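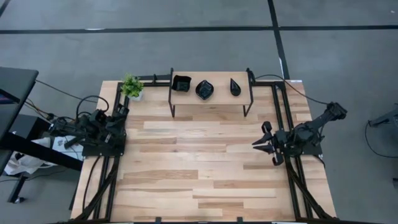 *Three black dishes on a small raised shelf.*

# Black Dishes: Questions We Keep Getting

**Does black tableware make food look better?**
Some food. Rice and sliced fruit, sure. Brown stew, no. Sellers pick the photos, so look at what's being served in them.

**Holovko says its glaze is "scratch-proof." Is it?**
I doubt it. Ask what it was tested against. A lot of the gray lines people call scratches are metal rubbed off a knife or fork, and a mild powder cleanser often takes them off. A real scratch catches your fingernail.

**Is the Mavis set worth it at 20 dollars more than the Iton?**
Nhyira Annan had both in her kitchen from February on and couldn't tell them apart by feel. The Mavis box is nicer. Draw your own conclusions.

**Civus lists 803 five-star reviews. Doesn't that count for something?**
Not much. I read 392 of them, and nearly 20 mentioned using the dish for a meal. The rest praised the shipping.

**Can they go in the microwave?**
Only if the maker says so in writing. "Should be fine" from a store clerk doesn't count. Keep anything with a metallic trim out.

**Why do mine look dusty after washing?**
Hard water, most likely. White spots show up on black more than on any other color. Wipe with diluted vinegar, rinse, and dry with a towel. You don't need the special spray.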